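# Skedlow students take tidy-up robot to Burkberg open day in May

Students from the Skedlow after-school robotics club will show their household robot, Wadus, at the Burkberg open day in May.
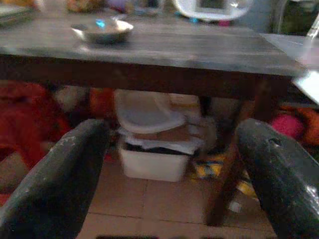
The club has spent the past two terms teaching Wadus to pick up everyday things in ordinary rooms. Members steer the arm by hand controller, record each attempt and use the recordings to train the software that will later run it without help. They have logged 1,917 attempts so far, all of them labelled by students.

The team is made up of seven students in years 9 to 11. They meet after school at 4 pm and split into two groups, one working on the gripper and the other on the training program. Jobs are swapped every few weeks so that everyone learns to drive, repair and code.

Most of this term has gone into cluttered spaces, where soft items and plastic bags are harder for the robot to grasp than solid ones. The students have also changed the gripper fingers, and are now on their fourth set.

At the open day, Wadus will be given up to 7 objects to sort in each run. Visitors can choose the objects and try the hand controller for themselves. Club members will be at the stand all day to answer questions about the build and the code.

Parts and workshop time were provided by Jääskeläinen, a local machine shop, which also helped students learn to use the milling equipment.

Entry to the open day is free. The club will take new members from next term, and no programming experience is needed. Enrolment forms will be available at the stand and from the school office.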